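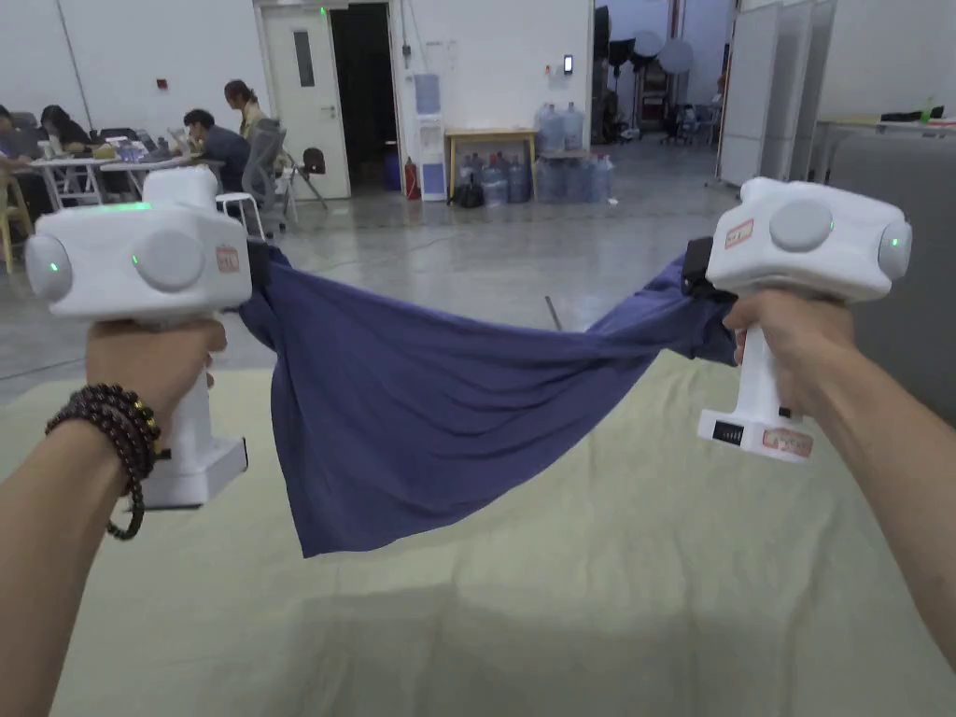

Plaidoyer pour le pliage à plat, table nappée

Le pliage du vêtement de travail reste traité, dans la plupart des ateliers, comme un geste résiduel. On chiffre le lavage, on chiffre le séchage, on chiffre le transport, puis on confie le haut en coton à quelqu'un qui le plie « comme à la maison ». Je soutiens que c'est une erreur de méthode et que le pli mérite une spécification au même titre que la température de cycle.

Premier point : la tension préalable. Un vêtement souple saisi par deux coins opposés et tendu à l'horizontale se met en place sous son propre poids. Le bord supérieur devient la ligne de référence, le reste pend et se laisse déposer. Saisi par le milieu, il se vrille, et il faut reprendre à la main des plis parasites qui n'auraient pas dû se former. La notice interne de Gastilard, que j'ai longtemps appliquée, autorise les deux prises sans les hiérarchiser. Je la trouve trop permissive.

Deuxième point : le support. Un plateau nu et lisse laisse le coton glisser au moment du rabat. Une table recouverte d'un drap offre assez de frottement pour que la première couche reste en place pendant que l'on travaille la seconde. Le drap doit être clair et uni, ce qui facilite le contrôle des bords. Qu'il ne soit pas parfaitement repassé est sans conséquence, contrairement à ce qu'affirme le cahier des charges Cardoso, qui exige une surface « exempte de toute ondulation ». Une ondulation légère n'a jamais marqué une tunique.

Troisième point, le plus discuté : l'ordre des rabats. Deux écoles s'opposent. La première ramène les manches vers l'intérieur avant tout pli transversal. La seconde plie d'abord le corps en deux et traite les manches ensuite. 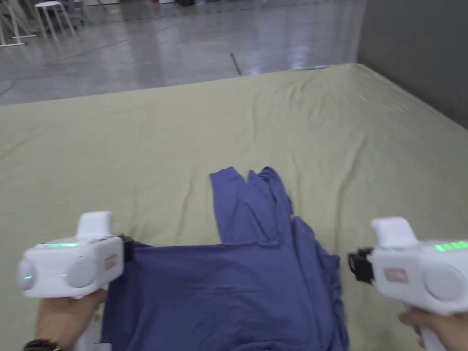

Je défends la première. Les manches sont la partie la plus mobile du vêtement et toute opération effectuée avant leur immobilisation est à refaire. Sur un haut ample, de type tunique de soins, le pli transversal précoce crée en outre un bourrelet latéral, là où la manche rejoint le corps. Ce bourrelet ne se résorbe pas sous la pile. Il se transmet à la pièce du dessus, puis à la suivante, et la pile penche.

Hélder Leitão, avec qui j'ai travaillé chez Flolta, défendait l'inverse. Son argument était la cadence : un geste de moins par pièce. Nous avons comparé les deux ordres un samedi sur 127 pièces. Le sien était plus rapide, je le concède. Mais 11 de ses piles ont dû être reprises avant la mise en housse, et le temps de reprise ne figurait pas dans son relevé. Sur un lot de 1000 pièces, cette omission fausse le calcul du poste.

Reste la question du rattrapage, c'est-à-dire du vêtement qui arrive en boule. La pratique courante consiste à le secouer. Je la déconseille : le secouage déplace les plis sans les ouvrir et chasse les peluches vers les pièces voisines. Il est préférable de maintenir un coin, de chercher le coin opposé en suivant l'ourlet, puis d'écarter.
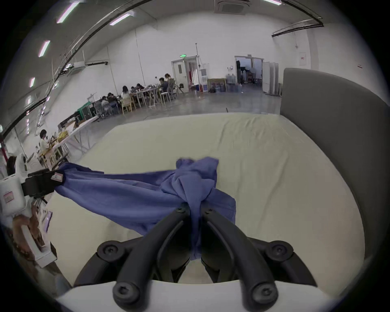

Étoffe bleue saisie en deux points, encore froncée au milieu.

La procédure Stadeck prévoit 7 étapes pour ce rattrapage. Trois suffisent : tenir, suivre l'ourlet, tendre. Les autres relèvent du contrôle visuel et devraient être regroupées en fin de poste, où l'éclairage est généralement meilleur et où l'on peut comparer les pièces entre elles.

On m'objectera que ces exigences conviennent mal aux petites structures, qui plient quelques pièces par jour entre deux autres tâches. L'objection porte sur le volume, elle ne porte pas sur la méthode. Un drap et une table dégagée ne coûtent presque rien, et l'ordre des rabats ne demande aucun matériel. Je maintiens en revanche une réserve pour les mélanges à forte proportion de polyester, dont la glisse sur drap de coton diffère trop pour que j'étende mes conclusions. Je n'ai pas de relevés exploitables sur ces tissus.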